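How a Robot Learns From Examples

Have you ever taught a younger child to tie a shoe? You can try to explain it only with words. "Take the left lace, put it over the right lace, now make a loop..." After one minute both of you are confused. It is much easier to sit next to the child and do it slowly, many times, until the small hands begin to understand.

Teaching a robot to use its hand is similar. In our workshop we have a robot arm with the name Koo. When Koo was new, it could move very exactly from one point to another point, but it did not know how to pick up a thing that was lying a little bit crooked. So we had to show it.

What is an example?

For us, an example is one short piece of work, from the start to the finish. A person guides the arm to an object, closes the two fingers, lifts the object and puts it down in another place. While this happens, the computer keeps two kinds of notes.

The first kind is pictures. Koo has a small camera near its hand, so it sees the table from very close, and it also sees its own fingers at the bottom of the picture. The second kind is numbers. They say where the arm was at each moment and how wide the fingers were open.

Later the computer puts the pictures and the numbers together. It can learn something like: "When the camera saw this, the person moved the hand a little to the left." One example takes us around 8 seconds. It sounds very quick, but the table must be made ready again each time, and this takes longer than the example itself!

Why do we need so many?

Imagine that you have seen only one dog in your life, and it was small and brown. Then a big white dog comes. Would you know that it is a dog too? Maybe you would not be sure.

A learning computer has the same trouble, and it is worse, for it has not lived in the world like you. If we always put the object in the same place, Koo learns only this one place. Move the object by the width of your thumb and Koo may close its fingers on nothing.

This is why we change things on purpose. We turn the object. We push it nearer or further away. We use another surface, or we make the room brighter or darker. For our first task, which we call Ovum, we collected 560 examples. It was not enough, and Koo still missed too often. We decided to go on until we had 2,000, and at the end we had 2,288. Some children from the school club helped us on November afternoons, and they were more patient than the adults.

What does the hand see?

When you pick up a cup, you look at it from your eyes, which are quite far from your fingers. A camera at the hand is different. Big things become very big, and often only one part of them fits in the picture. The picture can be blurred too. The computer must learn from such pictures also, as these are the ones it will get when it works alone.

It can help when a thing has a clear shape, with straight edges, small holes or little tabs. Such details show which way the thing is turned. Colour is more tricky. If the fingers and the object are both yellow, the computer has to learn which yellow is hand and which yellow is not hand. 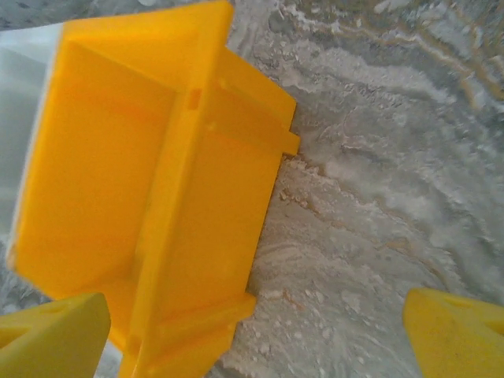 Good examples and bad examples

Not every example is a good one. Sometimes the person's arm gets tired and the movement becomes shaky. Sometimes the object falls. Tamsin Halliday looks through all our recordings on a program called Trevum, and she gives each one a mark: keep, throw away, or ask.

The "ask" pile is the most interesting. Suppose the fingers slipped once, and then the person tried again and lifted the object well. Is this good or bad? We keep many of these -- a robot should also see how to correct a mistake.

Try it yourself

You need a friend, a scarf and a building brick.

Put the scarf over your friend's eyes. Your friend is the robot and may use only a thumb and one finger. Hold your friend's hand gently, guide it to the brick and lift the brick together. Do this five times from the same place.

Now move the brick a little, do not say where, and let go of the hand. Can your friend find it?

Then play again, but this time put the brick in a new place for each of the five examples. Write down in which game your friend found the brick faster. If you live near Clilleck, you can bring your results to the workshop and we will pin them on the wall next to Koo.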